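Rechercher dans le journal OK

Samedi, 19 h

Quelle journée ! J'ai enfin branché le nouveau planificateur de Mona sur la boucle de contact, et les deux se parlent sans se marcher dessus. Jusqu'ici la préhension fermait à force constante, ce qui allait très bien pour les boîtes de Clasby et très mal pour tout ce qui est mou. Maintenant le seuil suit la déformation, image par image au poignet.

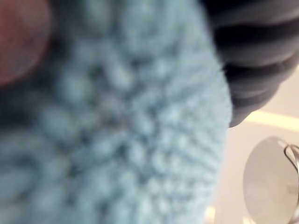
J'ai réglé le filtre sur 35 ms, après avoir essayé 400 par pure paresse (on aurait dit un paresseux, justement). Le textile bouclé reste le cas que je préfère : la segmentation hésite sur les bords pelucheux, et c'est là que le retour d'effort prend le relais. J'adore ce moment dans les courbes !

Birgit voudrait qu'on fige la version ce soir. Moi je veux d'abord revoir la perception côté tête, parce que les taches de soleil sur le canapé crème découpent les coussins n'importe comment dans la carte de profondeur.

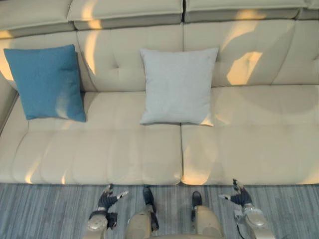
Līga Avotiņš
Développeuse, perception et planification

Le coussin gris, à cheval sur la couture du dossier, me donne encore 2 plans candidats. Le bleu canard n'en donne qu'un. Demain : pondérer par la normale, relancer les 69 tests, écrire à Grube pour le pilote.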